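Minutes — Open Day Planning and Review, Sakilent workshop
2024-05-21

Present: Yvonne Bloxham (chair), Oisín Tully (notes), two from the Hartley building team, three from the picking group, one from front desk.
Apologies: Maltidance sent word that their person could not attend and asked for a copy of these minutes.

## 1. Last meeting

Minutes accepted with one change. The budget for signs and printing should read $547, not $574. Oisín has corrected the file copy.

Still open from last time: the door counter at the side entrance. Hartley has it and will return it this week.

## 2. Attendance and general comments

The front desk counted 269 visitors over the day. That includes school groups but leaves out staff families who came in through the loading side and did not sign. Yvonne would like families to sign in next year for fire safety reasons. Agreed.

The morning was slow and then everyone came at once. The line for the picking demonstration reached the stairs before lunch. The Hartley team said the stairs have to be kept clear and that they will not sign off on the same layout again.

Comment cards were mostly good. The complaints were parking, the coffee running out, and people not being able to hear the talk in the back half of the room. One card asked for more chairs with arms. Front desk will look at what is in storage.

## 3. The picking demonstration

Most of the meeting was spent on this item.

The picking group ran the demonstration in short sessions with a talk over the top. Visitors liked the hand best. Several asked whether it could feel what it was holding, and the two people giving the talk answered that differently. Oisín asked for one agreed answer in writing before the Emness visit. The group will draft it.

Yvonne asked how the bins are held, because a parent had asked her and she did not know. They are clamped, one clamp on each side. She asked if that was enough with the arm reaching in over them. The group is satisfied with it but will add a check of both clamps to the start-up list.

There was a longer discussion about what goes in the bin. The group prefers a few things of different shapes and surfaces, so that visitors can see the hand deal with more than one kind of grasp. Front desk said children wanted to put their own things in — a shoe, a phone, a sandwich. Agreed that visitors' belongings stay out of the bin. A small tray of approved items can be set by the rope for children to choose from.
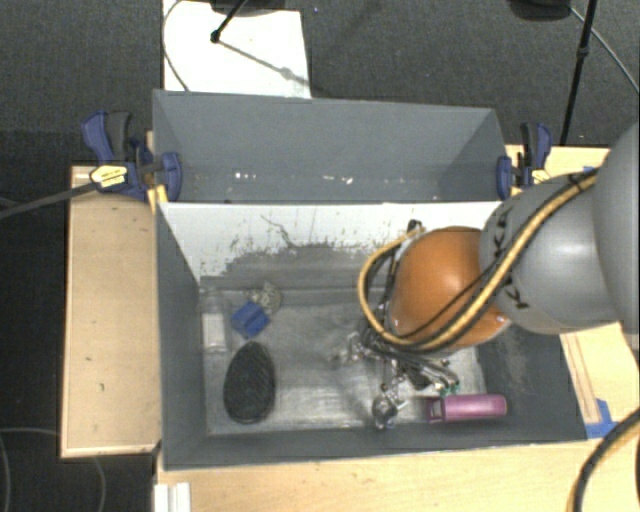 - **Reach and view.** People standing on the arm side saw mostly the arm. The rope line will move to the opposite side and the talk will be given from there.
- **Bin wear.** Yvonne thought the near bin looked shabby, with the scratched floor and the white panel at the back worn gray along the lower part. The group would like to keep it, as they are used to it and a new one would mean repeating their setup. Left as it is for Emness. To be looked at again before the next open day.
- **Cables.** The loop beside the orange cover came up on two comment cards, both asking if it could snag. The group ties the bundle to the arm and leaves slack for the wrist to turn. They will mention this in the talk.
- **Session length.** Each session was meant to be ten minutes and most ran to fifteen because of questions. Future sessions will be fifteen, with a five-minute gap.

## 4. Emness visit

Emness has confirmed a party of eight. They want the picking demonstration first, then a sit-down with Yvonne, then lunch. They have asked for no slides.

Room limit is 60 with the rope in place, so there is space for staff to watch if they stand at the back. Oisín will send out the times.

Emness also asked whether they could take photos. Yes in the demonstration area, no in the hallway where the customer boards are. Front desk will cover the boards anyway.

## 5. Money

Maltidance has offered $2,000 toward the next open day in return for a table near the entrance. Hartley had no objection provided the table is kept off the fire route. Accepted — Yvonne to reply.

The sound problem was raised again under this item. A second speaker would come out of the same money. One of the picking group has one at home that can be tried first.

## 6. Actions

- Yvonne: reply to Maltidance, send them these minutes.
- Oisín: times for the Emness visit, new rope plan to Hartley.
- Picking group: written answer on touch, clamp check on the start-up list, tray of items for children.
- Front desk: cover the boards, check storage for chairs, order more coffee.
- Hartley: return the door counter, mark the stairs.

## 7. Any other business

The lost property box has two umbrellas, a child's glove and a set of keys. The keys go to building security if they are not claimed by the end of May.

Next meeting will be held after the Emness visit, same room. Oisín to send the date.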